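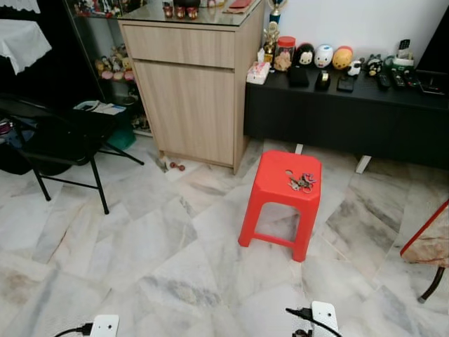

Figure 3. Keys left on a stool, with a cabinet behind it.

4. Where the keys go: results from the household diaries

I should say up front that I didn't set out to write a section on keys. The study was meant to be about shopping lists and medicine schedules, the things people say they use their memory for, and keys were one item on a long checklist that I borrowed from an older questionnaire and never got around to trimming. Then the diaries came back and keys were all over them! People wrote about their keys with a kind of passion I never saw for the pills. So the key entries got their own coding scheme, their own spreadsheet, and now their own section.

To recap the numbers from Section 3, we had 200 households across two towns, Baltcombe and Tillon, each keeping a diary for 10 days in September. Between them they wrote 945 entries that mention putting down, picking up or looking for keys. After I took out the duplicates (two people in the same home describing the same search, often in quite different tones) and the entries too short to code, 635 were left, and everything below is based on those.

4.1 Landing spots and proper places

The first thing I had to give up was my own idea of a "place for the keys." In the entry interview nearly everyone named one. A hook, a bowl, a drawer, the inside pocket of a certain bag. I wrote these down as the official spot and planned to measure how often people used it, which felt like a nice clean outcome. The trouble is that the diaries describe two different things. There is the official spot, and there is what I ended up calling the landing spot, the first flat surface a person meets after the door when their hands are full. Figure 3 is what I have in mind: a stool seat will do very well, even with a perfectly good cabinet a short way behind it.

Landing spots are low effort and, for the most part, low shame. People who missed their hook didn't describe it as forgetting. They wrote things like "put down for a second" or "on the chair for now," and I got very interested in that "for now." It shows up again and again, in both towns, in the diaries of people who otherwise write nothing alike. One participant in Tillon used it so often that she started shortening it to FN.

My reading is that "for now" is a small plan. The person intends to come back and finish the job of putting the keys away, and this intention has to be stored somewhere along with everything else they came home thinking about. In the language of prospective memory it is a delayed intention with no cue attached. No alarm rings. The stool doesn't remind you of the hook. What happens next depends on whether you walk past it again before you leave, and on what gets put on top.

4.2 What a search looks like

I coded every search entry for its start, its order of places checked, and its end. Samah El Idrissi coded the same entries separately, without seeing mine, and then we sat down with a pot of coffee and argued. We agreed much more than I had feared on starts and ends. Order was harder, as people don't write down a search while they are doing it (who would?) and the diary version is already tidied up. "Looked everywhere" was our least favorite phrase by the end. We coded it as missing.

With that warning in place, the common pattern goes like this. The search starts at the official spot, even when the person knows quite well they don't often use it. From there it moves to clothing, usually the coat, sometimes the coat twice. Only then does it turn to the surfaces between the door and wherever the person first sat down. I find this order fascinating, because it runs almost backward from where the keys tend to be. People seem to search their beliefs about themselves first and their actual habits later on.

The second visit to a place already checked deserves a mention. We called these returns. They were common, and at first I took them for plain inefficiency, but Samah pointed out that a good many returns succeed. The person looked at the shelf the first time, the keys were on the shelf, and they didn't see them. Several diaries report this with real outrage. We suspect it has to do with looking for a remembered picture of the keys, lying a certain way, with the fob up, and passing over the same object in a different pose. We can't test that with diaries, so I'll leave it as a suspicion.

4.3 Bulky keyrings

A lot of participants told us that a large or colorful keyring helps. It's a common piece of advice and I had expected to find at least a small effect in its favor. What we have is muddier. People with bright tags or big fobs reported shorter searches, but they didn't report fewer of them, and the difference in length went away in households where more than one person used the same set. Shared sets are a headache for this whole section, to be frank. When a key has two users it has two landing spots, and each user searches only their own before asking the other. One couple in Baltcombe solved this by each buying a second set, and then lost track of whose was whose.

I also want to flag something about how we asked. Our form had a box for "type of keyring," and people filled it in at the start, on day one, when they were fresh and eager. Some changed their keyring during the study. I know this only from stray remarks in the diaries, and I have no idea how many did it without remarking. If I ran this again I would ask on the last day as well.

4.4 Does a hook by the door help?

Partway through planning, we added a small comparison. Half the Tillon households got a Prirora, a plain wall hook with a little shelf, put up wherever they liked. The other half got theirs after the diaries were finished. I was rather proud of this and I still think it was the right design, but the outcome surprised me less than it surprised the people with the hooks. Where the hook went on the wall mattered more than having one. Those who hung it within arm's reach of the open door used it. Those who hung it somewhere neat, a step or two farther in, wrote warmly about it and then went on using the chair, the stairs, the top of the washing machine.

There is an old idea in McIntyre's work on household routines that a habit attaches to a movement and the furniture is secondary. I had always found that a bit grand. After reading all these diaries I've come around to it, at least for keys. The people who changed their landing spot had mostly changed something about how they came in - which door they used, which hand held the bag, whether they took their shoes off standing or sitting down. Sitting down to take off shoes, by the way, is a strong predictor of keys ending up on a seat, and I wish I had coded for it from the start instead of going back through every entry a second time.

4.5 Some limits before moving on

Diaries get written by people who keep diaries. Our two towns are small, most of the homes have a single main entrance, and almost all of our participants carry metal keys, so I wouldn't stretch any of this to apartment buildings with keypads. The act of writing things down also changes them. A few people said the diary itself cured them for the length of the study, and one asked to go on keeping it. We sent her a second booklet.

The medicine entries, which were supposed to be the main event, are taken up in Section 5.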